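Heltomo publishes handling rules for two-arm assembly work

Stondley, Jul 8, 2026 - Heltomo has put out a 13-page set of working rules for sites that use two robot arms on the same assembly job. The rules take effect for new projects next month. Sites already running have until February to change over.

The main change concerns shared parts. When both arms are near the same workpiece, only one may apply force at a time, and the other must hold still or back off. Speed limits drop when the grippers are close together. Cables must be checked at the start of each shift, and again after 500 cycles.

Radymyr Prokopenko, who led the drafting at the Haworth office, said the group went through 34 incident reports and found that most involved long or awkward parts. "A pole swings further than people expect," he said. "We wrote the clearance rule with that in mind."
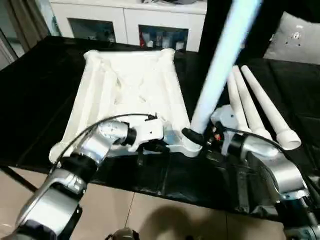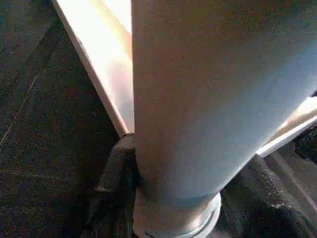
Operators will need six hours of training before they can sign off a cell under the new rules. Zeltano, which runs two-arm cells at its own plant, has agreed to test the checklist first and report back on how long it takes. Comments on the text can be sent to the Haworth office - a second version is planned once the changeover is finished.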